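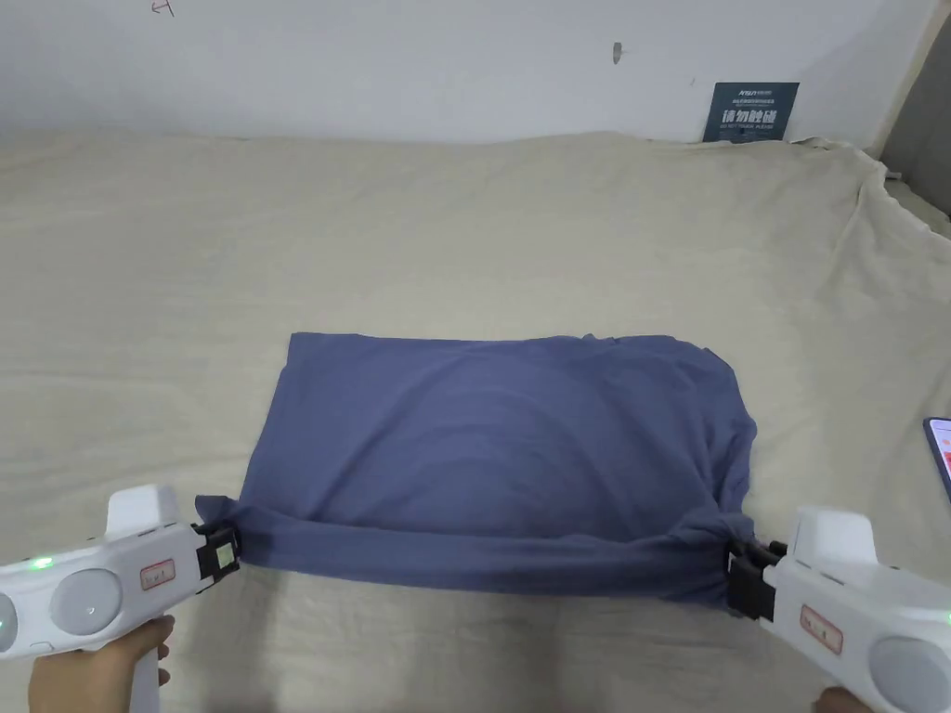 **Corkum harbor gets its fuel dock back, mostly**

The fuel dock at Corkum reopened Saturday, seven weeks after the pump quit with eleven boats in line and a holiday weekend coming on. Diesel is flowing. Gas is expected when a part arrives from Estoretti Marine, which has been expecting it too.

Visiting cruisers had been carrying jerry cans up from the dinghy landing to the Varkow Road gas station, a walk the harbor office described on its notice board as "pleasant." It is uphill in the direction you would guess.

The new tank holds 2000 gallons, and the hose now reaches both sides of the dock, so a boat with its fill on the port side no longer has to come in backward while everyone at the cafe looks up from their eggs. Hours are 7 a.m. until the attendant goes home. The office says it will post a closing time once it has agreed on one.

Boats over 50 feet should call ahead on the radio and stay off the inside face at low water. The ketch Hallgrímsson tested that advice on opening morning and sat on the mud for 2 hours, upright and in good spirits, before floating off with the tide and coming around to the outside to fill up. No damage was reported. The crew bought ice.

Overnight rates on the guest moorings go up in February to help pay for the work. The showers, which were supposed to be part of the same project, still take quarters and still give you cold water for the first one. A sign on the door says improvements are coming. The sign itself is new.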